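The Sovdale prayer candle, large
by Oanh Doãn
September 2023

I started pouring these for our own chapel, when the ones we'd always bought began to tunnel and drown their wicks halfway through Vespers. The Sovdale is the big one in my range. It burns for 60 hours if you keep the wick trimmed, and it's 100 per cent beeswax, so you get that lovely faint honey smell without anybody in the front pew coughing!

People ask whether they're blessed. They're not — I'm a candle maker, and your own priest or minister will gladly do it. 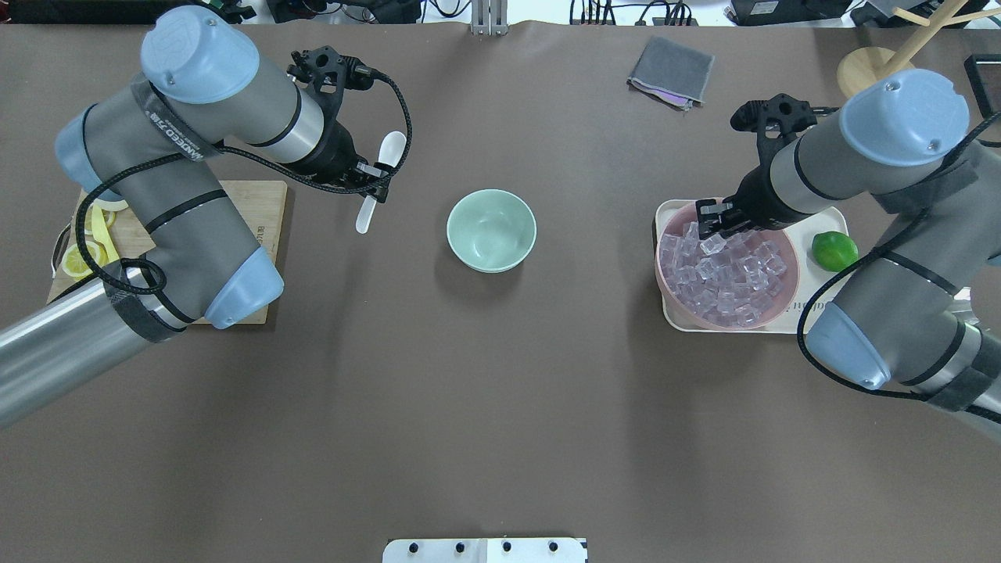

I've sold them to Lutherans, Catholics, a Quaker (for power cuts, she said) and one very nice humanist who wanted something to light on her mother's birthday. All welcome. The plain one has no cross on it, and the Lūse has a small one pressed into the front. If you want the cross, please say so when you order, I can't add it afterwards.

Each candle comes in a card sleeve with a spare wick clip. The glass holder is separate and fits the Drakon size too. Don't leave one burning near altar linen, however tempting it looks.
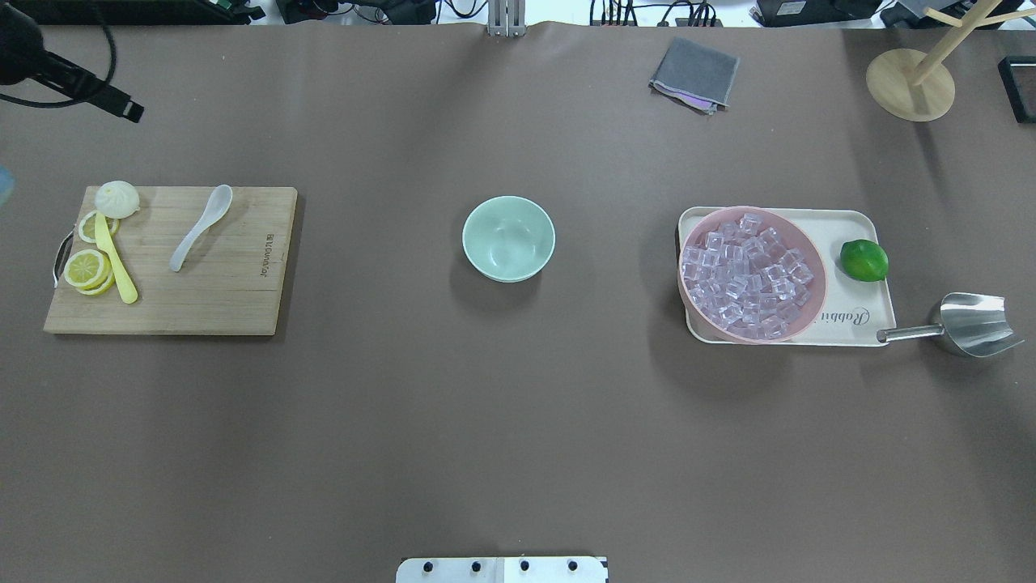

Wax on the altar cloth is the thing I get the most emails about. Let it go hard, lift off what you can with something blunt, then brown paper and a cool iron for the rest. A rounded spreader knife like the yellow-green one by the lemon slices is the right sort of shape, and a sharp one will have a thread out before you know it. Old linen I'd take to somebody who knows what they're doing.

Postage is worked out at checkout. Churches ordering 20 or more, drop me a line first and I'll do you a better price.

Recently added
Drakon altar candle, medium
Dultik tealights for vigils
Lūse candle with cross

Contact | Delivery | Back to top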